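Questions we hear about the Skuma wrens

Why do the wrens sing in pairs?
We get this one more than any other, and we never tire of it! A male and female trade phrases so quickly that most visitors swear it's one bird. We think it helps them hold a territory together, though Ivars Laur would want me to add that we're still working on it.

How many songs have you recorded?
1,802 duets so far, nearly all of them from the Prantl side of the valley — the birds over at Poteck are shyer. 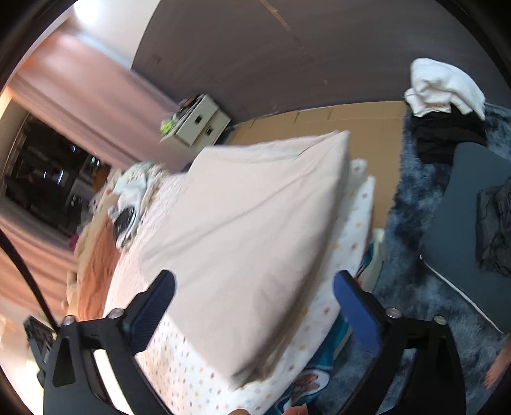
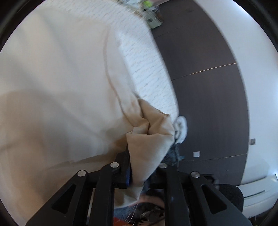 When is the best time to hear them?
Come in April, just before sunrise, and bring a warm coat (you'll be standing still for a good long while). By midmorning they've mostly gone quiet.

May I play recordings to draw them in?
Please don't. A pair will drop everything to answer a stranger, even with four hungry chicks waiting in the nest.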